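3.2 Working rules for garment tasks in lived-in bedrooms

Most of the trouble we had with garment handling came well before any model was trained. It came from the way people worked on the bed, and from the fact that two people given the same jacket and the same handheld gripper would go about the job in quite different ways. The rules in this section grew out of a long stretch of home sessions in Jorkthorpe, and we set them down here at some length in the hope that other groups can borrow them, argue with them, and save themselves a few weeks. Figure 2 shows the kind of work they cover. 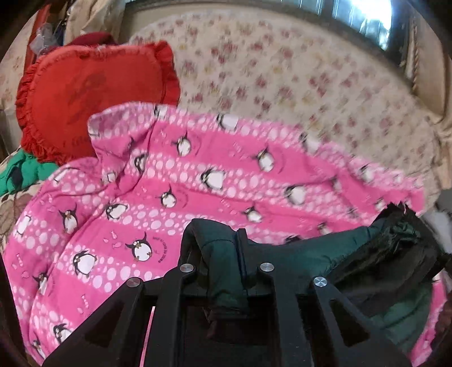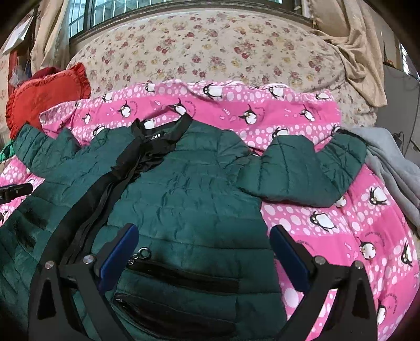

Figure 2. Handling a dark green padded garment on a patterned blanket with the handheld gripper. In the second view the garment, a quilted jacket, is spread open with its front facing up.

Should the room be tidied and the bedding swapped for something plain before a session starts?

Our advice is to leave the room as the household keeps it, and to move only what could hurt someone or get broken. In August we tried the opposite, asking families to strip the bed down to a plain sheet, and we came to regret it. The sessions went quickly and looked lovely on screen, but the policies trained on them struggled as soon as they met a printed bedspread. The families didn't care for it much either (one grandmother told us, very kindly, that she had already made that bed once today). So the rule now reads that bedding stays, cushions stay, and clothes hanging nearby stay, as long as the household is happy for them to be seen.

That last point deserves a few more words. Rule 2 of the Vallent protocol, which is the name we gave to our written procedure, asks the operator to sit down with the household first and go over what the camera is likely to pick up. Papers with names on them, family photographs, medicine, and phones with a lit screen are put away by the household, never by us. Kevser Yaman drew up the one-page sheet we use for this talk, and it has held up very well in both of the languages we needed. If anybody in the home changes their mind afterward, the whole session is deleted, including the parts in which nothing private was recorded.

For the handling itself, we ask operators to follow the same few habits every time. A soft garment is gripped by a seam, a collar, or an edge wherever one can be reached, and a pinch in the middle of a padded panel is allowed only when there is no other way in. The fingers close slowly. Zipper pulls and metal rings are kept out from between the pads, for they wear grooves in the rubber, and a grooved pad grips differently from a new one. Pads are checked before each home visit and changed after 2,000 closures or at the first visible nick, whichever comes first. Erdal Kahraman argued for a shorter interval and may well be right, but we could not get enough pads to test the idea properly.

Failed grasps are kept. This was the hardest habit to teach, because careful people naturally want to start over when a sleeve slips away from them, and they tend to feel a little embarrassed about it. Under our rules the operator carries on from wherever the cloth has landed and marks the episode at the end with one of 5 outcome codes. Of the first 136 episodes that Mavis Schumacher and Marisa Longo reviewed side by side, nearly all of their disagreements concerned a single code, "finished with help," which covered too many different situations. We have since rewritten its definition so that it applies only when the free hand touches the garment after the first closure.

Smoothing a garment with the free hand before the first closure is still permitted, provided that it is noted in the log. We went back and forth over this for longer than we would like to admit, and the second site, Rungrueang, follows a stricter version in which the free hand stays off the bed entirely. Episodes from the two sites are therefore stored apart and should be pooled only with that difference in mind. The log template and the current wording of all the rules are given in the appendix.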